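Visit to the Grabner surface plant, Prurville

The Prurville site makes decorative panels for desks, shelving and flooring. It opens to trade visitors one Monday in February, and the tour takes 2 hours including the safety talk. Visitors are issued shoes with a hard toe cap at the gate. Bring thick socks, as the sizes run large.

The route follows the material. Printed paper arrives on reels from Furkden and is stored for a day in the conditioning room before it goes to the resin line. The resin line was the loudest part of the visit and the hardest to follow, as the guide's headset dropped out twice. From what could be heard, most rejects at this stage come from uneven drying at the edges of the web. Sheets are cut to length at the end of the line and stacked with their face side up.

Pressing is in a separate hall. Paper and core board go in together, and the press plate sets both the gloss level and the texture. The plant keeps 652 decors on its current list, of which 200 are wood grains. Plain colors sell in larger single orders, but the grains take up most of the sample store.

The pale grains got the longest discussion. On a dark walnut print, a small shift in tone between batches is hard to find once the panel is installed. On a near-white print with gray grain it shows as soon as two panels are laid side by side. The plant compares each batch against a master sheet under three types of lamp. A grain that repeats too soon is the other common complaint, mostly from customers covering large floors.

The last stop was the viewing room, where finishes can be looked at from standing height. Overhead light matters a good deal with pale surfaces, and it is worth walking to both sides before choosing one.

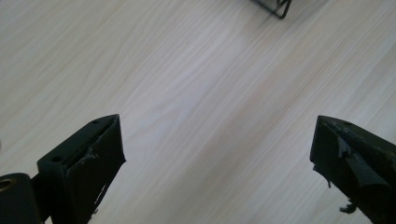

Pale wood-grain surface with fine gray streaks, brighter toward the middle.

The decor closest to what we need for the Berkley fit-out is a beige-white with soft gray grain, offered in matte and satin. Matte is the better choice under ceiling lights. The minimum order is 100 panels per decor and texture, and mixed pallets are not accepted. Samples are free, but the small ones show too little of the grain to judge the repeat. Ask for the full-width sheet.

Parking is behind the north gate. The canteen closes at 1:30 p.m., before the morning tour gets back.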